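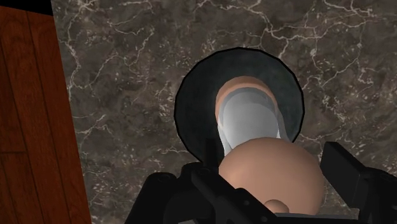
Tennis | Features

Nerys Bellis lost in the first round at Skastholm in July, and she would like it known that she lost well. Ranked 127 in the world, she took a set off the fourth seed before her serve wandered off without her.

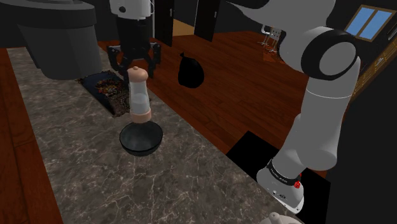 4 min read

"I had five break points and admired all of them," she says. The Lotlow crowd, 1,000 strong and mostly there for the shade, gave her a standing ovation. Some were already standing, on their way to the bar.

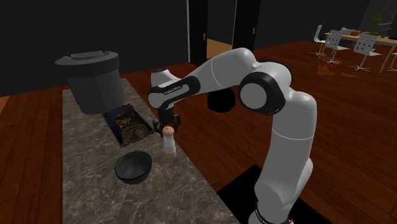 Her coach wants more net play. Bellis wants a new coach, or at least a quieter one, before the Clernel Open.

Search this site Go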